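Usby passes 2,428 demonstrations, and August looks even busier

When Noelia Ortuño started the Usby project, the plan was modest: collect 1,000 examples of simple tabletop chores and see what a learning system could make of them. The team went past that mark in the spring, kept going, and closed the books this week at 2,428 – with people still asking for more turns on the grippers!

Each example is one short chore done by a person holding the gripper, from the first reach to letting go. Sixteen people have taken part so far, and the mix of habits is a real strength. Svend Baldursdóttir works slowly and lines everything up before closing the fingers, while Parveen Memon goes straight in at an angle (her cloth folds are the best in the set, and we'll happily argue the point). Both styles stay in.
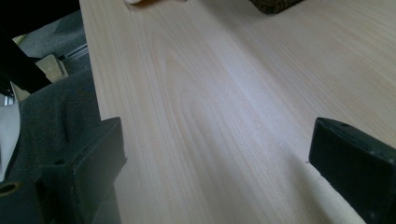 Do people need a background in robotics to record examples?

A short practice session is all it takes, and most newcomers are recording usable work the same morning.

Wiping and folding are the chores getting the most attention right now. Soft things bend differently every time, so Mohsin Dhanial has asked for 140 extra cloth examples before the next training run, with different starting positions and a few slips and second tries left in. He was thrilled with how the last batch turned out – the system now regrips a corner it has missed, something it never did before.

In August the tools go over to the Premmont site for two weeks of kitchen chores. If you'd like a turn, write to Shamim Khokhar with the mornings you have free.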